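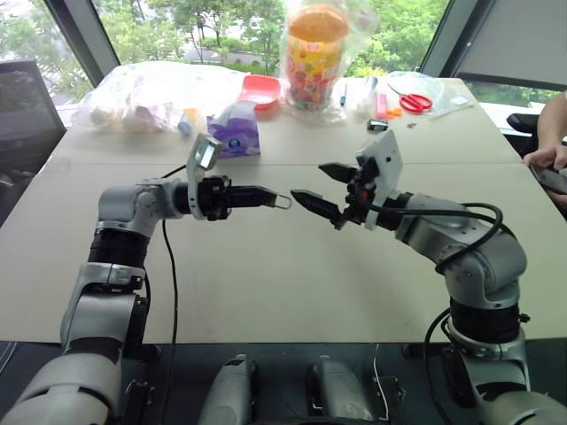

Two arms over a beige tabletop, grippers nearly meeting.

Water hammer, part two

The first post ended with the washing machine still banging the laundry room wall every time its inlet valve closed. Several people wrote in with the same suggestion, which was to fit arrestors at the machine and stop thinking about it. I fitted arrestors. The bang got shorter and moved to the upstairs bathroom.

For anyone arriving without the first post: the house is on a municipal supply, with copper from the street to the basement manifold and a mix of copper and PEX after that. The laundry branch is half-inch copper, with one long horizontal run under the hallway floor. The kitchen and both bathrooms tee off before it.

When a fast valve closes, the moving column of water has to stop, and the pressure rise depends on how fast the water was moving and how quickly it was stopped. The static pressure doesn't appear in that calculation directly. It does set the flow rate through a given fixture, though, so high supply pressure means faster water and a larger spike on top of a larger baseline. I knew this and still hadn't measured the baseline.

So I screwed a gauge onto the outside spigot. Mine is a Tindall with a second red needle that stays at the highest reading until you reset it. With everything in the house turned off, it read 100 psi on a Friday evening. I left it on overnight, and in the morning the red needle was well past that. Our plumbing code caps static pressure at 80.

Yu-ting Yen, who has the other half of the duplex, let me put the same gauge on her spigot. Hers was steady at 60 all day. We share a service line up to the split, so whatever was wrong was on my side of it.

The pressure regulator sits just inside the basement wall, behind a shelf I had put up myself. It's an Estent, bell-shaped, with the adjusting screw on top under a locknut. I backed the screw out two full turns and opened a tap to let the pressure bleed down. The reading dropped to 70, which looked promising, and then crept back up over the next 22 minutes with no water running. A regulator that controls under flow and creeps when nothing is open is usually passing water across its seat. There are two ordinary causes: grit on the seat or a worn disc. Thermal expansion from the water heater can also look like creep, so I closed the heater's cold inlet and ran the test again. Same result.

Rebuild kits exist. The kit for this model has been out of stock everywhere I looked since April, and Dean Penrose at the supply counter said he would not wait for it. I bought a Plusa with union ends on both sides for $219. It was more than I wanted to spend, but the union ends mean the next one comes out with two wrenches.

Notes on the swap, mostly for myself:

The street-side shutoff is a gate valve and doesn't close completely. It wept enough to make soldering impossible. I used a press coupling on the upstream side, with the tool borrowed from Hayley Haslam.

The new body is longer than the old one by a little under an inch. Measure between the pipe ends with the new unit in hand, including insertion depth. I measured from the drawing and cut twice.

The strainer in the old regulator was half full of scale and one flake of something green. I flushed the line into a bucket before connecting anything downstream.

Set the pressure with no flow, then open a tap, close it, and read again. The factory setting was 50. After settling, mine reads 47, and I have left it there.

The old expansion tank had lost its air charge. I pumped it up to match the new house pressure with the water side drained, using a bicycle pump — slow, but the gauge on it is decent.

The washing machine now closes with a dull click. The upstairs bathroom is quiet. The shower is weaker, as expected, and I've had one complaint about it. There is a flow restrictor in the shower head that I may look at.

What I haven't fixed is the pipe itself. The hallway run is held by three straps over a length that should have more, and I can push it sideways by hand from the basement. At the lower pressure it doesn't hit anything. I have a bag of Gomo cushioned clamps on the bench and will put them in when I next have the ceiling tile down.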